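Progress report, Wednesday, January 24, 2018
Project: Handling rules for tabletop arms (Illov bench, Remedthorpe)

Hi all! The first draft of the handling rules is done, and I'm pretty happy with it. It's 11 rules, down from the monster list I sent you in June (sorry again about that one). The bench work is still putting small containers in the right section of a desk organizer, and the rules grew out of that.
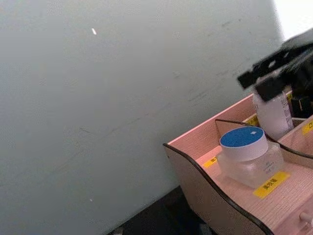
What changed in the rules

Bognár read the draft and wanted a clearer line on approach. So now it says open fingers stay above the tallest item until the arm is lined up, and anything with a lid gets a check for neighbors first. We also added one about labels: stick them where a person can still read them with the sections full. Sounds obvious, took us a whole afternoon!

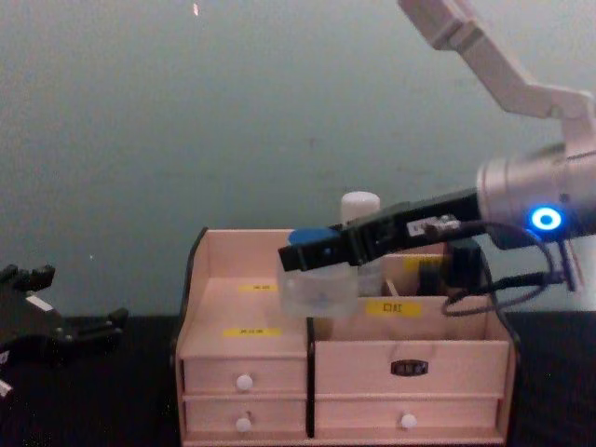
I'd also like a rule for stopping mid-carry, and that's the one we keep arguing over. Do you hold the item or set it down? My vote is hold, then let a person decide, but Wultstead wants the opposite for anything made of glass. We've logged 259 runs so far and 3 of them ended in a stop, so I don't have much to argue with yet. I'll keep logging and send both wordings with the next report.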